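Ritel: 탁상형 팔 집기 작업 기록과 순간 전압 강하 고장 표본

개요

Ritel은 수직 기둥에 매단 소형 로봇 팔로 수행한 집기·놓기 작업의 기록 모음이다. 전체 에피소드는 300개이며, 그중 29개에 구동부 전원 이상이 포함되어 있다. 이상 에피소드는 삭제하지 않고 라벨을 붙여 남겼다. 정상 동작만 필요한 사용자는 아래 "필터링" 항목을 먼저 읽을 것.

팔과 제어 코드는 Firari 저장소에서, 저수준 버스 통신은 Min 라이브러리에서 관리한다. 이 저장소에는 기록 파일, 라벨, 재생 스크립트, 고장 분석 메모만 들어 있다. 하드웨어 도면은 없다.

상태: 유지보수 중. 신규 수집은 October 이후 중단된 상태이며, 배선 재작업이 끝나기 전에는 재개하지 않는다.

담당

데이터 정리와 라벨: Fatemeh Zamani
배선과 전원부: Tuncay Karabulut
제어 코드: Babak Rostami
라벨 교차 검토: Senga Ogilvie

디렉터리 구성

episodes/ 에피소드별 하위 폴더. 관절 위치, 명령값, 버스 전압, 통신 오류 카운터, 컬러 영상
labels/ 에피소드 단위 라벨과 이상 구간 표시
replay/ 기록 재생 및 점검용 스크립트
notes/ 고장 분석 메모, 배선 변경 이력
checks/ 무결성 검사와 체크섬 목록

영상과 관절 기록은 같은 시계로 타임스탬프를 찍는다. 버스 전압은 제어 루프 안에서 읽으므로 통신이 끊긴 구간에는 값이 없다. 결측은 빈 칸으로 두었고 보간하지 않았다. 전압이 영으로 기록된 행은 결측이 아니라 실제 응답값이다. 두 경우를 같은 것으로 처리하면 이상 구간의 길이가 실제보다 길게 계산된다.

작업 내용

흰 종이를 깐 탁자 위에서 그리퍼로 작은 물체를 집어 옮기는 작업이다. 물체를 종이 위에 놓고, 팔이 위에서 내려가 집은 다음, 지정한 위치로 옮겨 놓고 대기 자세로 돌아온다. 한 에피소드는 대기 자세에서 시작해 대기 자세에서 끝난다. 고장으로 중단된 에피소드는 예외이며, 마지막 행의 자세가 제각각이다.

종이의 위치는 에피소드마다 다시 맞추지 않았다. 종이 자체를 좌표 기준으로 쓰지 말 것. 좌표 원점은 기둥 축을 탁자 면에 수직으로 내린 점이며, 변환 행렬은 각 에피소드 폴더의 calib 파일에 있다.

고장 요약

증상: 하강 동작 중 구동부 응답이 끊기고, 팔이 자중으로 처지며 그리퍼 끝이 탁자 면에 닿는다. 제어 프로그램은 종료되지 않고 마지막 명령을 계속 보낸다. 전원이 회복되면 누적된 위치 오차를 한 번에 줄이려 하면서 팔이 튄다.

원인: 구동부 전원선의 접촉 불량. 손목 관절이 회전할 때 선이 당겨지고, 커넥터 접점의 저항이 순간적으로 커진다. 부하가 큰 하강 말기에 전압이 떨어지고 구동부가 재시작한다.

영향: 이상 에피소드 29개 중 8개에서 팔이 튀는 동작까지 기록되었다. 나머지는 응답이 끊긴 동안 작업자가 전원을 내려 중단했다. 인명 피해는 없었다. 그리퍼 손가락 하나에 균열이 생겨 교체했다.

처음에는 통신 오류로 분류했다. Min의 오류 카운터가 먼저 올라가기 때문이다. 버스 전압 기록을 같은 시간축에 놓고 보니 오류 카운터보다 전압 강하가 앞섰고, 이후 라벨을 comm에서 power로 전부 바꾸었다. 예전 라벨은 labels/ 아래 old 폴더에 있으며 분석에 쓰지 않는다.

재현 조건

다음 조건이 겹칠 때 재현된다.

손목 관절을 한쪽 끝까지 돌린 상태에서 하강할 것
그리퍼가 물체를 쥔 상태일 것
전원선을 관절부에 고정하지 않고 늘어뜨릴 것

선을 관절 바로 위에서 고정하면 같은 궤적으로 재현되지 않았다. 커넥터만 새것으로 바꾸고 선을 그대로 늘어뜨린 경우에는 재현되었다. 따라서 커넥터 교체만으로는 조치가 끝난 것으로 보지 않는다. 궤적 파일은 replay/ 안의 wrist_end에 있다. 실물 팔에 보내기 전에 반드시 아래 안전 항목을 읽을 것.

배선 상태

고장 기록 당시의 팔은 배선을 정리하지 않은 구성이다. 검은 선이 관절 하우징 좌우로 고리를 이루며 나와 있고, 오른쪽으로 노랑·파랑·초록 선 묶음이 내려간다. 빨강과 주황 선 한 쌍은 오른쪽으로 비스듬히 뻗어 작은 검은색 커넥터 근처까지 간다. 회로 기판은 팔 아래쪽에 놓여 있어 그리퍼가 움직이는 범위와 가깝다. 종이 위를 지나가는 검은 케이블도 마찬가지로 작업 영역 안에 있다. 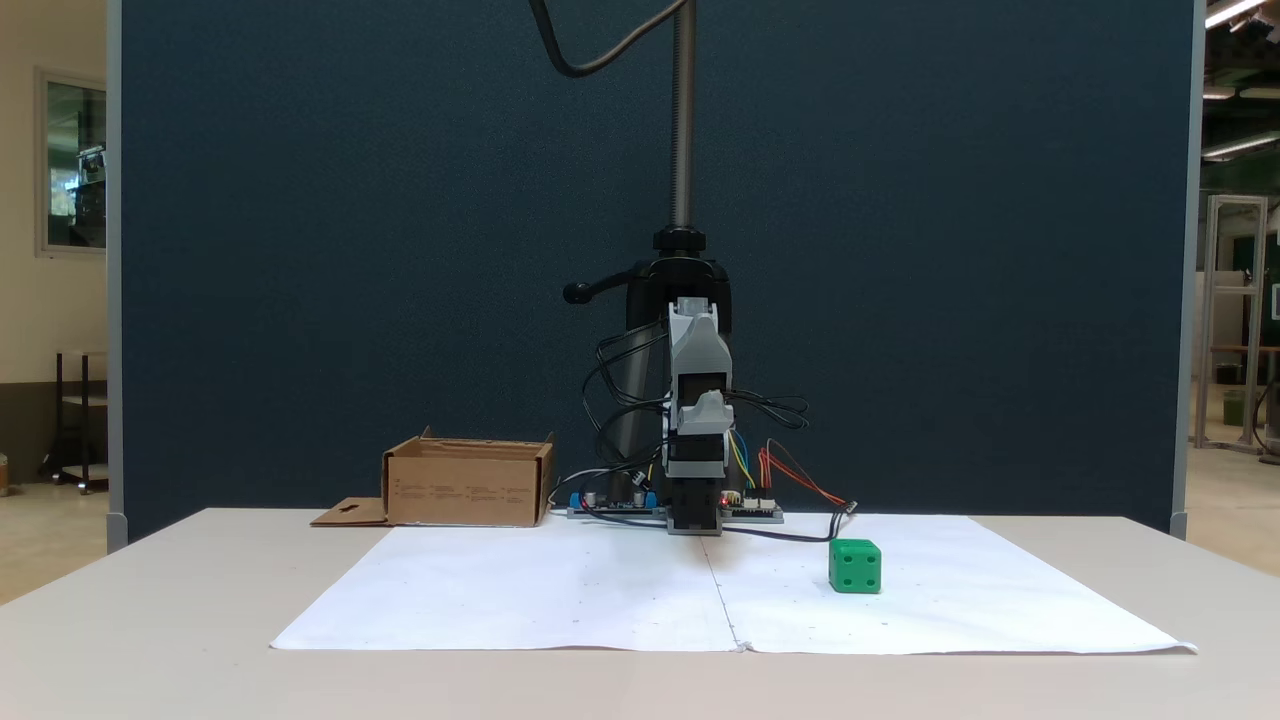 안전 사항

이 기록의 궤적을 실물 팔에서 재생할 때는 다음을 지킨다.

비상 정지 스위치를 구동부 전원에 직렬로 연결한다. 소프트웨어 정지만으로는 부족하다. 응답이 끊긴 구동부는 정지 명령을 받지 못한다.

재생 중에는 작업 영역에 손을 넣지 않는다. 물체가 넘어지거나 굴러도 재생이 끝나거나 전원을 내린 뒤에 바로잡는다. 팔이 멈춘 것처럼 보이는 상태가 가장 위험하다. 전원 회복 시점을 예측할 수 없다.

전원을 내리면 팔이 처진다. 브레이크가 없는 구동부이므로, 내리기 전에 그리퍼 아래를 비우거나 받침을 둔다.

기판은 작업 영역 밖에 고정하고 덮개를 씌운다. 기판의 표시등이 켜져 있다는 사실은 구동부 전원이 정상이라는 뜻이 아니다. 논리 전원과 구동 전원은 별도 계통이다. 고장 당시에도 표시등에는 변화가 없었다는 것이 작업자 기록이다.

선을 만지기 전에 구동 전원과 논리 전원을 모두 내린다.

조치 내역

Tuncay Karabulut가 전원선을 잠금형 커넥터로 바꾸고 손목 관절 위에 고정점을 추가하는 작업을 진행 중이다. 관절 회전에 필요한 여유 길이는 손목을 양 끝까지 돌려 가며 맞춘다. 고정점과 커넥터 사이에는 장력이 걸리지 않아야 한다.

Babak Rostami가 Firari에 감시 루틴을 넣었다. 버스 전압이 하한 아래로 내려가거나 구동부 응답이 없으면 명령 송신을 중단하고, 회복 후에는 현재 위치를 새 목표로 삼는다. 회복 직후 이전 목표로 돌아가지 않으므로 튀는 동작은 발생하지 않는다. 모의 버스에서는 검증했다. 실물 검증은 배선 작업 이후로 미루었다.

감시 루틴의 응답 없음 판정 시간은 15밀리초이다. 이보다 줄이면 정상 통신 지연에서도 오작동한다. 버스에 장치를 추가하는 경우에는 다시 측정해야 한다.

Plummont 작업실의 두 번째 팔은 전원 계통이 달라 이 고장이 보고되지 않았다. 그 팔의 기록은 이 모음에 포함되지 않는다.

라벨 정의

ok 작업이 끝까지 수행되고 전압·통신 기록에 이상이 없음
power 구동부 전압 강하가 있음. 튀는 동작 여부는 rebound 열에 따로 표시
miss 집기에 실패했으나 전원 이상은 없음

라벨은 에피소드당 하나이며, power가 miss보다 우선한다. 전압 강하가 있었고 집기에도 실패한 경우 power로만 표시된다. 집기 성공률을 계산하려면 power를 분모에서 빼고, 그 사실을 결과에 적을 것.

이상 구간의 시작은 전압이 하한을 처음 벗어난 행이고, 끝은 구동부 전체가 다시 응답한 첫 행이다. 회복 없이 중단된 에피소드는 끝 열이 비어 있다. Senga Ogilvie가 영상만 보고 따로 표시한 구간과 대조했으며, 시작 시점이 맞지 않는 경우 전압 기록을 따랐다. 영상에서는 처짐이 눈에 띄기까지 지연이 있다.

필터링

정상 기록만 쓰려면 labels/ 의 목록에서 ok 행만 읽는다. 폴더 이름으로는 구분할 수 없다. power 에피소드의 앞부분을 잘라 정상 데이터로 쓰는 것은 권하지 않는다. 하한을 벗어나기 전에도 전압이 흔들리는 구간이 있고, 이때 관절의 추종 오차가 정상 에피소드와 다르다.

고장 검출용으로 쓸 때는 같은 연속 수집분이 학습과 평가에 나뉘어 들어가지 않도록 한다. 같은 수집분에서는 선이 늘어진 모양이 거의 같아서, 영상 모델이 선 모양만으로 라벨을 맞힐 수 있다. 수집분 식별자는 run 열에 있다.

알려진 한계

팔 한 대, 탁자 하나에서 얻은 기록이다. 배경에는 남색 칸막이가 있고, 칸막이 양쪽으로 실내 다른 부분이 보인다. 배경을 제거한 판은 제공하지 않는다.

구동 전류는 기록하지 않았다. 접촉 저항 증가는 전압 기록과 재현 시험에서 추정한 것이며 직접 측정값이 아니다. 떼어 낸 커넥터의 접점에는 변색이 있었으나, 변색이 원인인지 결과인지는 판단하지 않았다.

전압 하한은 구동부 재시작이 관찰된 값에 여유를 더해 정했다. 다른 구동부에 그대로 적용하지 말 것.

무결성 검사

받은 뒤 checks/ 의 스크립트를 실행해 체크섬을 비교한다. 영상 파일이 맞지 않으면 해당 에피소드만 다시 받으면 된다. 라벨 파일이 맞지 않는 경우는 대개 줄바꿈 문자가 변환된 것이므로, 변환을 끄고 다시 받는다.

변경 이력 요지

comm 라벨 폐지, power로 통합
rebound 열 추가
결측 전압의 영 표기를 빈 칸으로 수정
이상 구간의 끝 정의를 "첫 응답"에서 "전체 응답"으로 변경
wrist_end 궤적에 실행 전 확인 단계 추가

문의

라벨 오류는 에피소드 식별자와 행 번호를 적어 이슈로 등록한다. 같은 증상이 다른 팔에서 발생한 경우에는 버스 전압 기록을 첨부할 것. 전압 기록이 없는 보고는 통신 오류와 구분할 수 없어 보류로 처리한다. 배선 관련 질문은 Tuncay Karabulut에게 지정한다.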